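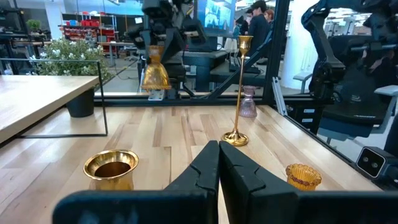 February, bench notes, 08:40

Cell 2, tableware and candle holders for the Fernberg order. Carrying on from Ekua's notes, which stop at the handover list.

Gripper reseated and zeroed closed before start. Homed both arms, no faults. Job number is 2237 if anyone needs to book time to it. Please book time to it and leave the general automation code alone, Arthur was asked twice last month where the hours had gone.

What we want out of this week: a pick routine for mixed pieces that the packing people can start and stop themselves without ringing one of us. The arms can manage the picking up to a point. The part we haven't sorted is who does what when a piece goes down on its side or the arm gives up, and at the moment the answer is that packing stands and waits for Esperanza or me to come across.

Glass. Keeping grip force at the low setting for all glass, including anything thick. Ribbed sides give the fingers something to sit against but they also mean the contact changes if the piece is turned a few degrees. Small bottles with a narrow neck: pick by the body. Packing always lift them by the neck, and I had copied that into the first routine without thinking. Fine for a hand, bad for us.

Metal. Polished gold finishes are still the worst for the depth reading. The wrist view copes better than the side sensor. Candlesticks: approach the stem from the side, low, and go slowly near the base because the flare is wider than the fingers expect. Cups: outside grip under the rim. I tried one finger inside and one out, and don't want to use it on anything plated.

10:15

Talked to Ekua at the packing tables. She has done the Fernberg boxes by hand since they came to us. Points from her, more or less as she said them:

The lifting and placing isn't what tires people. It's the wrapping, and the turning round to fetch the dividers. If the arms only do the lifting she will be wrapping faster to keep up, for the same money, and she'd like that said out loud before the cell goes live.

She checks each piece for chips and plating marks while it's in her hand. If the arm places it straight into the divider, that check has gone. I hadn't got it on the plan anywhere. It needs to be a step with a person's name against it.

She doesn't want a screen with twenty buttons. Start, stop, skip this piece, call someone.

All fair. Passed to Esperanza, who is doing the shift plan with Drokier.

11:50

Ran 12 picks with mixed pieces, low speed. Two misses, both on polished metal, both the arm closing short. Nothing dropped. Changed the approach offset and will repeat the same set before touching anything else.

Also moved "skip" so that it parks the arm clear of the table first. Before this it held position over the pieces, and you had to reach in under it to take the bad one out. Ekua wouldn't have, and she's right.

14:30

Esperanza back from the call. Drokier's first draft had one person minding the cell and one taken off packing altogether. She has asked for both to stay through the trial, with the second on inspection, and for the two of them to swap at break so that neither ends up doing only the watching. No answer yet. She also wants the training done in paid hours at the cell, with the pieces, and has turned down the video.

To do
Repeat set with new offset
Inspection step into the plan, ask Ekua for her list of faults
Four-button panel, drawing to Greltgate for a price
Dividers: can they be stored on the packing side? Ask Arthur
Foam for the fingers, the thin sort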